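Suchbegriff eingeben Suchen

Maschenzug (Greiftechnik)

Als Maschenzug bezeichnet man in der Greiftechnik einen Fehler beim Umgang mit Strickwaren, bei dem ein Greifer den Stoff zwar fasst, die Maschen unter Last jedoch verzieht oder einzelne Fäden herauslöst. Betroffen sind vor allem Pullover mit Rippbund sowie mehrfarbige Strickteile.

Ursachen

Rippenstrick ist quer zu den Rippen stark dehnbar. Wird ein Saum an zwei Stellen gefasst und auseinandergezogen, nimmt zunächst der Bund die Kraft auf. Ist seine Dehnung erschöpft, geht die Last auf den Übergang zum glatten Strick über. Dort reißt in der Regel zuerst der Verbindungsfaden. Begünstigt wird der Fehler durch verschmutzte Backenauflagen und durch Greifer ohne Kraftmessung. Auch handgeführte Greifer, mit denen Bewegungsabläufe zum Anlernen von Robotern aufgezeichnet werden, sind davon nicht ausgenommen.
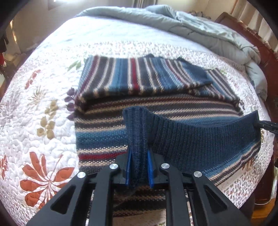 Greifen am Rippbund

Beim Fassen mit zwei Backen wird der Bund zu einer senkrechten Falte zusammengeschoben und zwischen den Auflagen geklemmt. Setzt ein zweiter Greifer an einer Ecke des Saums an, hängt der Strick zwischen beiden Punkten leicht durch. Dieser Durchhang gilt als Reserve: Solange er vorhanden ist, bleibt der Saum weitgehend zugfrei.

Vorfall bei Trarier

Am 9. Januar 2019 kam es in der Wäschesortierung der Firma Trarier in Elleck zu einer Häufung des Fehlers. Eine Faltanlage vom Typ Kunach beschädigte innerhalb einer Schicht 19 Pullover. Die Schließkraft war nach einem Softwarewechsel auf 35 Newton gesetzt worden, den Wert für Frottierware. Die Anlage meldete keine Störung, weil nur der Verlust des Griffs überwacht wurde. Sie wurde im Juli mit einer Zugbegrenzung wieder in Betrieb genommen.

Gegenmaßnahmen

Üblich sind weiche Auflagen, eine getrennte Kraftvorgabe für Strickwaren und eine Begrenzung des Abstands zwischen den Greifpunkten. Lose Fäden werden vor dem Falten geprüft.

Kategorien: Greiftechnik | Textilautomation | Fehlerbild

2 Kommentare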